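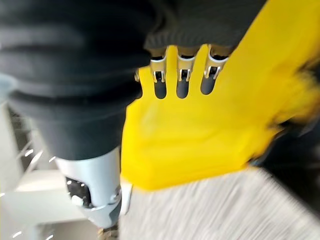 Lilibeth Sison has lived on the upper floor of a house in Pumance since January, and she has strong views on its carpet.

"The house is from 1934, and the boards under there are original," she said. "Everyone told me to pull the carpet up and sand them. I got a price of 3000 for that and decided I like carpet."

She paid 400 to have it stretched and cleaned by Rukberg, a small shop on the same street. The padding underneath stayed.

"I thought they'd try to sell me a new one," she said. "The man looked at it and said it had years left. He did find a bad seam by the closet, and he fixed that the same day." 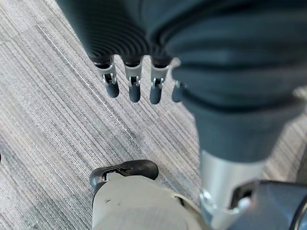
*Pale carpet at Sison's place in Pumance.*

Asked whether a light color was practical, she said it depended on the people using it.

"Shoes come off at the stairs. Coffee is allowed, but only with a lid — I learned that the first week."

She vacuums twice a week and moves the chairs a few inches every month or so to even out the wear. She has not bought a rug to put on top.

"My sister keeps offering me one," she said. "I told her to try it in her own hallway first."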